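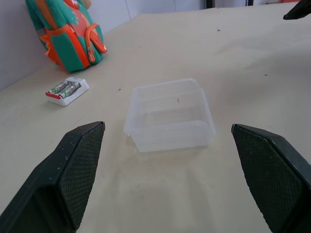

An empty plastic food container.

KULOW and Ekum have agreed to go on disagreeing about their border, but at a greater distance. Under a deal reached a little after four in the morning, each government will pull its soldiers back from the Grestis river and stop describing the other, at least in official statements, as a nest of bandits. Unofficial statements are not covered.

The quarrel is over a strip of marsh that floods every spring and that neither country had shown much wish to own until last year, when Ekum's president lost control of his parliament and found a map. The map put the frontier on the far bank. Kulow's prime minister, who had a coalition of her own to hold together, found another map. By March she had moved up to 4,000 troops to the river, where they spent most of their time digging out their trucks.

Both leaders then discovered that marching to a river is easier than explaining why you are leaving it. Ekum's hard-liners want the marsh, the far bank and an apology. Kulow's army would settle for dry ground but is not allowed to say so in public. The two delegations spent their first session arguing over whether the document in front of them was a treaty, which would need a vote in both parliaments, or an "understanding," which would not. It is an understanding.

What it leaves out is the frontier. That goes back to the Sugiyama line, drawn by surveyors in a hurry and never ratified by anyone, which both sides will now observe "without prejudice" while preparing to prejudice it later. Fishing boats may cross by day. Patrol boats may not cross at all, though the text is silent on drifting, a habit both navies have perfected.
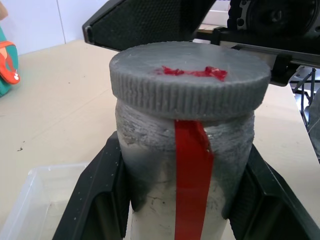 Yuto Ebihara thinks the silence was deliberate, and told reporters outside the talks that a clause on drifting "would have cost us another two weeks and probably the fishing." The ban on patrols would hold, he added, as long as neither president nor prime minister needed an election badly.

Ekum votes in the fall.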